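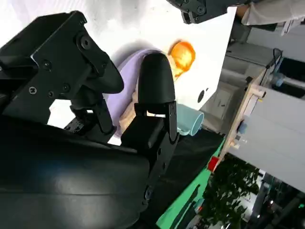

Table-Clearing Tips for a Two-Armed Setup
Workshop Tips, updated 4/19/23

Welcome back, and thank you to everyone who wrote in after the last page on camera cables. This time I want to talk about the software side of clearing a table, which sounds like the easiest job in the house and has eaten more of my evenings than I'd like to admit to my family. Put a cloth, a cup and something round on a white tabletop and you have most of the hard problems in one place. What follows is what has worked for me and for Munther Aoun, who shares the bench with me and has far more patience for log files than I do.

Start with the light, before you touch any code

I know you want to get to the planner. So did I! But a white table under a strong lamp will wash out at the far side of a wrist camera's view, and then your segmentation starts inventing edges or losing real ones. Lock the exposure by hand, and set it while the camera is pointed at the brightest stretch of table. Auto exposure is lovely for birthday pictures, but every time the black fingers swing into view it brightens everything to make up for them, and your nice white table turns into a blank.

If your camera driver forgets its settings when it restarts (ours does), put them in the launch script and have the script read them back and print them. Munther added that line in September after we lost an afternoon to a camera that had quietly gone back to automatic.

Mask out your own hand

A wrist camera spends its whole life looking at the gripper it rides beside. In a close view the fingers and the wrist housing can fill half the picture, and a glossy housing picks up reflections that look very much like small bright objects. Draw a mask for the parts that never move, and work out a second mask for the fingers from the joint reading, so that it opens and closes along with them. I drew mine by hand in a paint program on a rainy evening and it has served very well.

Leave the mask a little fat around the edges. You lose a sliver of table and you save yourself from chasing ghosts along the outline of a fingertip.

Do the same with the other arm. If you run two, each will wander into the other's view from time to time, and it will be labeled as clutter if you let it. We project the second arm's model into the first arm's camera and throw away whatever lands inside it.

Cloth: go for a fold, and don't be greedy

A soft, folded cloth has no proper center, so asking the detector for one gets you a point that jumps every time you ask. Look for a ridge instead. Our grasp finder, which we call Haddad, looks through the depth picture for a raised line with a drop on both sides, and it puts the fingers across that line. It is a plain little routine, a couple of screens long, and it beats the fancy one we tried before it.

Come in slowly and stop at a set height above the table. Trying to feel for the cloth through the motor current is a fine idea on paper, but a thin cloth gives you so little to feel that the fingertips are usually pressing on the table by the time anything registers.

When something is tucked up against the cloth or partly under it, plan for the cloth first and then look again. Please don't let the planner keep its old idea of where the other thing was. A cloth will drag its neighbors along, and a pose that was good a moment ago is just a rumor now. We have a flag in Brammont, our task planner, that marks every object within a hand's width of a cloth as unknown once the cloth has been lifted. It costs one extra look and it has saved us no end of air grabs.

Cups on their sides

If your cup detector was trained on cups standing up nicely, it will shrug at one that has tipped over, or it will find the cup and be dead wrong about which way is up. Add tipped cups to your pictures, facing every which way, with the opening toward the camera and away from it. We took 681 pictures in one long weekend and I would say a good share of them were cups lying down.

For the grasp, close across the body with the fingers on either side, and give the planner a rotation step before the cup is set down. Write that as its own step, please, with its own check at the end. I had it folded into the place motion for months, and whenever it went wrong I couldn't tell whether the turning or the placing was to blame.

Round things

Round things roll. Close both fingers at the same speed, and center them well before you begin, or the first finger to arrive will simply push. I ask for a fresh look once the fingers are straddling the object, and if the middle is off by more than a fingertip's padding I back out and try again. It feels fussy and slow the first few times you watch it, and then you stop minding.

If your detector can't make up its mind whether something is a ball or an orange, let it be "round thing" and carry on. The name only matters when you choose where to put it. We carry both guesses along as far as the drop-off step and settle it there, with a closer picture against a plain background.

Holes, seams and mats

A small dark hole in a tabletop looks like a small dark object to a good many detectors, and the arm will patiently try to pick it up until you step in. Check depth before you accept anything small and dark. If it doesn't stand up from the table, cross it off.

Changes of surface need the same care. Where a white top meets a black cloth and then a green mat, your table finder may decide the table stops at the first dark line, or that the mat is one enormous flat object worth tidying. I fit the work area once, save it as a fixed shape, and let nothing outside that shape be a target. Leaves are the worst for this, by the way. If there is a houseplant anywhere in view, fence it off in the software, or you'll get a hundred tiny detections every time the air moves.

People near the table

Slow down whenever there's an arm or a hand within reach, and keep that rule in the lowest layer you can manage, well away from the clever parts. Wissam Bitar at Hillutov talked me into this. Our planner is allowed to ask for any speed it likes; the controller underneath caps it, and nothing the planner says can lift the cap. Have a real stop button where you can reach it as well. Software is no substitute for that.

Settings I keep taped to the monitor

Camera: fixed exposure, read back at startup.
Planner: fresh look after every cloth lift.
Gripper: closing speed at 35 percent for round things, 32 for cloth.
Log: keep the last 1,000 grasps with the picture taken just before closing.

That last one is worth the disk space many times over. When a grasp fails, the picture from just before the fingers close will usually tell you why, and you can page through a whole evening's misses with a cup of tea.

Next time I'll go into Plistinthorpe, the little replay tool Munther has been building so we can step through those logs side by side. He says it's nearly ready. If you have a trick for getting sensible depth off a shiny cup, do write in, as mine still comes back full of holes.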